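Sturnar Tabletop Arm: Build FAQ

Maintained by Laurier Landry. Last edited Dec 7, 2023.

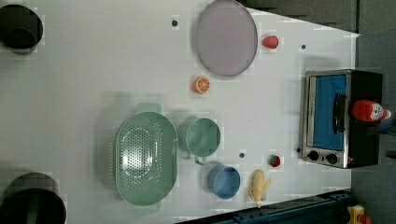
These are the questions that come up most often from people building a Sturnar at home or on a shared bench. It assumes you have the parts list and the wiring sheet open. Firmware questions belong on the Clurnano page.

What size table do I need?

Any rigid top that does not flex when you lean on it. Mine is a white top on a metal subframe. A door on trestles will work for a first power-up, but the calibration will drift every time somebody bumps it.

Can I clamp the base instead of bolting it?

For testing, yes. For anything you want to repeat the next day, bolt it. Clamps creep under side loads, and the error shows up at the gripper long before you can see it at the base.

Which controller board does the build use?

The Clurnano, in either revision. The older one has the fan header on the opposite side, so turn the enclosure lid around before you drill it.

What supply voltage and current?

Follow the label on your servos. Do not run the servos and the controller from the same rail. A stall on the shoulder joint will pull the rail down and reset the board, and the arm will drop whatever it is holding.

The shoulder servo gets hot. Is that normal?

Warm is normal, too hot to touch is not. I set the cutoff at 85 degrees Celsius in the config file. If you reach it with no payload, the counterbalance spring is on the wrong hole.

How many calibration points should I take?

Eight on a table of ordinary size. With four, the fit looks fine in the middle and goes wrong toward the corners. Spread them to the edges of the reach and save the file under a new name each time. Overwriting the old one is how I lost all my June settings.

What should I practice picking up?

Toy kitchen items. They are cheap, light and hard to break, and they come in awkward shapes. A toy strawberry is a reasonable first target. A plate lying flat is a poor one — the rim sits too low for most fingers, and you will scrape the table. Colanders are easier by the handle tab than by the body.

Do I need real appliances on the table?

No. Add a toaster oven once plain pick and place is reliable, and leave it unplugged. Fix it down before you let the arm pull on the door. Otherwise the whole oven slides toward the base, and the joint positions you recorded mean nothing.

Why does the arm miss shiny objects?

Usually lighting. Glossy plastic and stainless steel both throw highlights that move when the arm's shadow passes over them. Use two diffuse lamps placed well apart, and lock the camera exposure. Auto exposure will undo the rest of your work.

My gripper pads slip. What do you use?

Sastix sheet, cut slightly oversize and trimmed after the glue sets. Lieven Verhoeven uses bare printed fingers with grooves and gets decent results on everything except bowls.

How long do the wrist cables last?

I inspect mine every 1000 cycles. Look for flattening where the bundle passes the elbow. If you find any, lengthen the loop before replacing the cable or the new one will fail in the same place.

Are the Ostrowski brackets compatible?

The long ones are. The short ones foul the elbow pulley at full fold. You can file the corner off, but check clearance by hand with the power disconnected.

Where do I send corrections?

Use the form on the project page and include your board revision and config file. Reports without the config file go to the bottom of the pile.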